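Pellier Textiles — Bed Blankets

Firnotska Fluffy Blanket, Peach Cartoon Grid

Price: 1,680 Kč
Stock: available, dispatched from the Gollow warehouse
Minimum order: none. Trade orders over 2 cartons, please ask for a quote.

General

The Firnotska is a single-layer bed blanket with a deep pile face and a brushed back. The ground colour is peach, crossed by thin grid lines in a darker shade. The motifs are white, raised above the ground, and show cartoon animals with dark outlines. It is sold as a top layer over a duvet or as a daytime bed cover, and is made for children's rooms, student lets and holiday flats.

The raised areas are formed by a longer pile. They are not glued or sewn on and cannot be picked off. Pattern placement varies from piece to piece, as the cloth is cut from a continuous roll. We do not match motifs across pairs.

Specification

Fibre: 100% polyester, face and back
Construction: warp knit, cut pile, sheared on the ground and left long on the motifs
Edge: turned hem, lockstitched, rounded corners
Width: 139 cm
Length: 200 cm
Colour: peach / white
Care label: sewn into the hem at the foot end
Packing: folded in a zipped bag, 2 per carton

Washing

Wash at 30 degrees on a gentle programme with a liquid detergent. Powder tends to lodge at the base of the pile and is hard to rinse out. Do not use fabric softener or bleach. Wash separately the first time, as some loose fibre will come away. Spin at a low speed, shake out and dry flat or over two lines. Tumble drying is permitted on the coolest setting only. Do not iron. If the pile has been crushed in storage, hang the blanket in a steamy bathroom and brush it with a soft clothes brush once it has dried.

Dark denim should be washed before it is left on the blanket for any length of time. Indigo can rub off on pale pile, particularly when either item is damp. Fresh marks usually come out with cool water and a little liquid detergent. Marks that have been through a dryer generally do not.

Light

Polyester holds its colour well, but peach shades fade sooner than most when a bed stands under a window. Turn the blanket end to end every few weeks if it gets direct sun. In strong light the ground looks much paler than it does in the evening, and customers choosing curtains or bed linen to match should compare the colours in shade. Swatches can be posted on request.

Use as a folding surface

Several customers use the made bed for sorting and folding laundry. The pile gives enough grip to stop trousers and heavier cottons sliding while they are being folded. Thin synthetics may cling, and a pass over the blanket with a slightly damp hand deals with this. Zips, hooks and open buckles should be fastened first — a pulled loop on the long pile can be trimmed level with scissors, but should never be drawn out.

Blanket on the bed, with a pair of jeans:

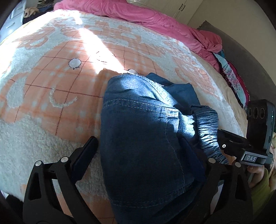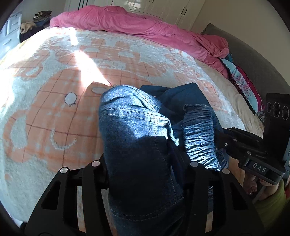
Related items

The Raudsepp fitted sheet is sold separately in white and stone. It has a deep pocket and suits mattresses up to 30 cm. The Firnotska is also made in a pale blue ground with the same motifs, at the same price, though the blue is woven to order and takes longer to deliver. There is no matching pillowcase. We tried one in the same cloth and found it too warm to sleep on.

Returns

Unwashed blankets may be returned in the original bag within the period shown on your invoice. Please shake the blanket out and check both sides before washing. Small differences in pile height are normal and are not treated as a fault. A hem that has come open is a fault, and we will repair or replace the blanket — send a photograph of the hem and the care label together.

Trade and sample enquiries: Shanti Srivastava, Pellier sales office. Phones are not answered on Friday afternoons, but email is read until 5 pm.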